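Hi Eftychia,

Quick update on the Mernis oral history project, as promised for May. We've now got 739 pages of interviews typed up, and I'm really pleased with how they read! The dairy workers talk over each other constantly (the Ballero sisters especially), so I've started putting initials in the margin.

Spending so far is $1,894 out of the $3,829 you gave us. Most of it went on transcription and a second recorder – the old one kept dropping the ends of files.

The Fulham tapes are slower going. Two have bad hiss and I'd like to send them out for cleaning, if you're OK with that.

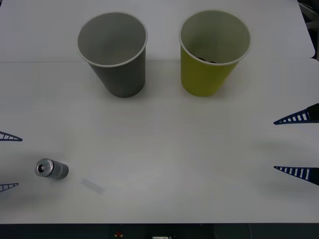 I'm also still waiting on release forms from the Amaral family, so their chapter stays out of the draft for now. Could you let me know about the tapes before I book the lab?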